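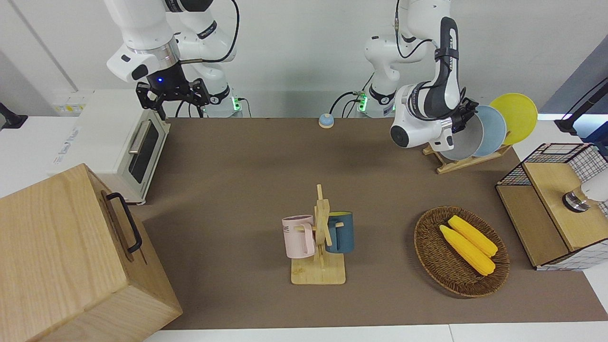

이셀라, 양팔 로봇 작업대 8대 도입 계획 확정… 부대비용 3518만 원 별도 편성

생활용품 취급 동작을 시험하는 이셀라가 양팔 로봇 작업대 8대를 들여오는 장비 계획을 확정했다. 로봇 팔 본체는 임대로 확보하고, 작업대와 전원 설비, 생활용품, 교체 부품은 직접 구매한다. 직접 구매 몫으로는 3518만 원이 잡혔다. 팔 임대료는 이 금액에 들어 있지 않다.

설치 장소는 시페로 건물의 시험실이다. 작업대 하나에 로봇 팔 한 쌍이 올라가고, 도입은 2단계로 나눠 진행된다. 첫 단계 물량은 10월에 반입되며 나머지는 첫 물량의 점검 결과를 본 뒤 들어온다.

이셀라는 접시를 식기 건조대에 꽂거나 빼는 동작, 머그잔을 걸이에 거는 동작, 소형 오븐의 문을 여닫는 동작, 바구니에 물건을 담는 동작 등을 시험 항목으로 두고 있다. 지금까지는 적은 수의 작업대를 여러 팀이 나눠 썼다. 한 팀이 쓰던 물건을 치우고 다음 팀이 새로 배치하는 데 시간이 많이 들었고, 배치를 되돌릴 때마다 물건의 위치가 조금씩 달라져 앞선 기록과 비교하기 어렵다는 의견이 내부에서 나왔다. 작업대를 늘리는 안은 여기서 시작됐다.

임대와 구매를 나눈 까닭

회사는 당초 팔 본체까지 모두 구매하는 안을 검토했다. 그러나 구매안은 첫해 지출이 한꺼번에 몰리고, 고장이 났을 때 대체품을 받는 기간도 보장되지 않았다. 임대안은 총지출이 더 늘어날 수 있지만 월별 금액이 일정하고 대체 장비 조항을 넣을 수 있다. 이셀라는 계약 기간을 2년으로 하는 임대안을 택했다.

임대 계약 상대는 장비 임대업체 벳사이드다. 계약 범위에는 로봇 팔과 제어 장치, 기본 그리퍼, 연결 케이블이 들어간다. 그리퍼의 손가락 부분은 소모품으로 분류돼 기본 제공분을 넘는 수량은 이셀라가 부담한다. 작업 중 물건에 부딪혀 생긴 외관 흠집은 반납 시 감액 대상에서 빠졌다. 관절 구동부가 손상된 경우에는 원인을 따진 뒤 부담 주체를 정하기로 했다.

중도 해지 조건도 협상 과정에서 바뀌었다. 초안에는 작업대 전체를 묶어 한 번에 해지하도록 돼 있었으나, 최종안에서는 작업대 단위로 해지할 수 있게 됐다. 둘째 단계 물량은 첫 단계 점검이 끝나기 전까지 임대료가 발생하지 않는다. 점검에서 문제가 확인되면 이셀라는 둘째 단계 물량의 반입을 미루거나 줄일 수 있다.

계약이 끝난 뒤에 팔을 사들일 권리는 선택 조항으로 들어갔다. 매입가는 사용 시간과 점검 기록을 토대로 정한다. 회사 측은 계약이 끝날 무렵 시중 장비의 가격과 성능을 다시 비교하겠다며 매입을 전제로 한 예산은 따로 잡지 않았다고 밝혔다.

직접 구매 예산에 들어간 항목

3518만 원 가운데 가장 큰 몫은 작업대와 고정 철물이다. 팔이 빠르게 움직이다 멈출 때 상판이 흔들리면 반복 동작의 오차가 커진다. 이셀라는 일반 사무용 책상을 보강하는 안과 전용 작업대를 주문하는 안을 비교했고, 보강 작업에 드는 인건비를 더하면 차이가 크지 않다고 판단해 전용 작업대로 결정했다. 상판 위에 까는 작업용 매트도 같은 항목에 포함된다. 매트는 물건이 미끄러지는 것을 줄이고 상판을 보호하는 용도여서, 처음 까는 분량에 교체분을 더해 주문한다.

전원 설비가 그다음이다. 시페로 시험실의 기존 콘센트는 한쪽 벽에 몰려 있다. 작업대를 늘어놓으면 멀리 떨어진 자리까지 연장선을 끌어야 하는데, 회사는 바닥을 가로지르는 배선을 허용하지 않기로 했다. 벽을 따라 배선관을 새로 내고 작업대마다 개별 차단기를 단다. 한 대에서 차단기가 내려가도 옆 작업대의 시험은 이어 갈 수 있다. 건물 쪽과 협의한 결과 공사는 장비 반입 전에 마치며, 계약이 끝난 뒤 배선관은 철거하지 않고 남겨 둔다.

생활용품 구입비도 별도 항목으로 잡혔다. 접시와 컵, 식기 건조대, 컵걸이, 바구니, 모형 식재료, 소형 조리 기기 등이 대상이다. 이전 예산에서는 이런 물품을 사무용 잡비로 처리했다. 그렇다 보니 깨지거나 닳은 물건을 바꿀 때마다 담당 팀이 따로 결재를 올려야 했고, 같은 제품이 단종돼 크기가 다른 물건을 섞어 쓰는 일도 있었다. 새 예산은 같은 품목을 한 번에 넉넉히 사서 보관하는 방식을 기준으로 삼았다.

접시는 색과 크기를 달리해 산다. 건조대에 여러 장을 겹쳐 세웠을 때 특정한 한 장을 골라 집는 동작을 시험하기 위해서다. 컵은 손잡이 모양이 다른 제품을 섞는다. 얇고 둥근 테두리는 그리퍼 손가락이 닿는 면이 좁아, 잡는 힘을 정하는 데 시간이 걸리는 품목으로 꼽힌다. 파손이 잦은 품목은 예비 수량을 더 두고, 목제 건조대처럼 오래 쓰는 품목은 예비분을 적게 잡았다.

오븐을 비롯한 조리 기기는 문과 손잡이의 동작만 시험할 계획이라 전기 용량 산정에서 빠졌다. 회사는 가열 시험을 하려면 환기와 소방 설비 검토가 따로 필요하다고 보고 이번 계획에서 제외했다. 물을 쓰는 설거지 동작도 마찬가지다. 배수 설비가 없는 시험실이어서 당장은 마른 그릇만 다룬다.

정비는 저너가 맡는다

정비 업무는 저너에 위탁한다. 저너는 반입 시 수평과 고정 상태를 확인하고 이후 정기 점검을 한다. 임대업체가 제공하는 수리와 저너의 점검 범위가 겹칠 수 있어 세 회사는 책임 구분표를 만들었다. 팔 내부와 제어 장치는 벳사이드, 작업대와 배선, 그리퍼 손가락 교체는 저너가 담당한다. 매일 작업을 시작하기 전에 하는 육안 점검은 이셀라 팀의 몫이다.

점검표에는 케이블 항목이 따로 들어갔다. 팔을 따라 지나가는 케이블은 관절이 움직일 때마다 꺾이고 당겨진다. 기존 작업대에서는 케이블이 매트 위의 물건에 걸려 시험을 멈춘 사례가 있었다. 이후 팔 뒤쪽으로 여유를 두고 고정하는 방식으로 바꿨고, 새 작업대도 같은 방식을 쓴다. 고정 부품은 구매 단가가 낮지만 규격이 맞지 않으면 팔의 움직임을 막기 때문에 저너가 지정한 규격으로 일괄 주문한다.

그리퍼 손가락의 교체 주기는 정해지지 않았다. 다루는 물건의 재질에 따라 닳는 속도가 달라서다. 이셀라는 첫 단계 작업대에서 교체 시점을 기록하고, 그 결과로 둘째 단계의 부품 수량을 조정한다. 예산표에는 현재 보유 장비의 교체 기록을 그대로 적용한 금액이 임시로 들어가 있다. 남는 돈이 생기면 케이블과 매트 교체분으로 돌릴 수 있다.

공간 배치와 반입 순서

작업대는 벽을 등지고 한 줄로 놓는다. 팔의 받침이 벽 쪽에 오고 사람은 앞쪽에서 물건을 놓거나 치운다. 중앙에 마주 보게 배치하면 공간을 덜 쓰지만, 맞은편에서 움직이는 팔이 작업자의 뒤쪽에 오게 되는 구간이 생겨 채택되지 않았다. 작업대 사이에는 비상 정지 단추에 손이 닿을 수 있도록 통로를 둔다. 보관 선반은 출입구 쪽으로 옮긴다.

벽면을 밝은 단색으로 유지한다는 조건도 배치 계획에 적혀 있다. 게시물이나 선반이 뒤에 보이면 기록 조건이 작업대마다 달라진다는 이유에서다. 조명은 천장 등을 그대로 쓰고, 그림자가 심한 자리에만 보조등을 더한다. 보조등 구입비는 아직 확정되지 않아 예비비에서 지출한다.

반입은 작업대, 전원, 팔의 순서로 한다. 팔이 먼저 도착하면 포장 상태로 둘 보관 공간이 필요하고 그 기간에도 임대료가 나간다. 이에 따라 벳사이드와의 계약에는 이셀라가 작업대 설치 완료를 알린 뒤 팔을 출고한다는 문구가 들어갔다. 운송비는 벳사이드가 내며, 시험실 안에서 옮기고 조립하는 비용은 이셀라가 낸다. 건물 화물 승강기 사용은 오전 시간으로 신청돼 있다.

첫 단계 점검에서는 작업대별 가동 시간, 정지 사유, 부품 교체 횟수를 본다. 작업 성공률은 장비 점검 항목에서 빠졌다. 제어 프로그램과 물건 배치의 영향을 함께 받는 수치여서 장비를 더 들일지 결정하는 근거로 쓰기 어렵다고 본 것이다. 다만 같은 동작을 여러 작업대에서 했을 때 결과가 크게 벌어지면 고정 상태와 영점 설정을 다시 확인한다.

인력 계획은 이번 예산에 포함되지 않았다. 현재 팀이 새 작업대까지 맡되, 물건을 준비하고 되돌려 놓는 일은 교대로 한다. 둘째 단계까지 모두 가동하면 인원이 부족할 수 있다는 지적에 대해 회사 측은 첫 단계의 정리 시간을 집계한 뒤 충원 여부를 정하겠다고 답했다.

기존 작업대는 새 장비가 들어온 뒤에도 당분간 유지된다. 신규 작업대에서 얻은 기록을 이전 기록과 비교하는 데 쓰이며, 철거 시점은 둘째 단계 반입 일정과 함께 정해진다. 작업대와 배선관 주문은 이미 들어갔고, 생활용품은 품목별 견적을 받고 있다.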